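Robot Operator, Dish Handling Kit (part-time, on site)
Joklow — Hennessy Street workshop

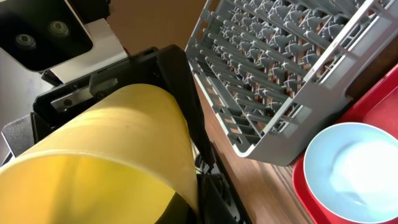
Joklow sells the Komari, an arm and gripper kit for small commercial kitchens. The next software release covers loading of cups and bowls into standard racks, and we are hiring operators to record the demonstrations it will be trained on.

The work
Operators guide the arm through pick and place tasks with plastic tableware, trays and racks. Each shift runs 5 hours with two breaks. The target for the release is 4000 accepted demonstrations across the team. Failed grasps are logged with a short written note and kept — please do not delete them.

Requirements
Steady hands and normal or corrected vision
Able to sit at a bench for long periods
Clear written English for the task log
Prior work with robots is useful but not required. Training takes 3 days and is paid.

Terms
Fixed contract through July, at $635 per week before tax. Shifts start at 8:30 a.m. or 2 p.m. Akier handles payroll and will request proof of eligibility to work.

To apply
Send a resume and your preferred shift to Kathleen Heffernan, Operations. Candidates on the short list will be invited to a one-hour bench trial on a Thursday, run by Caoimhe Dolan. Closed-toe shoes are required in the workshop.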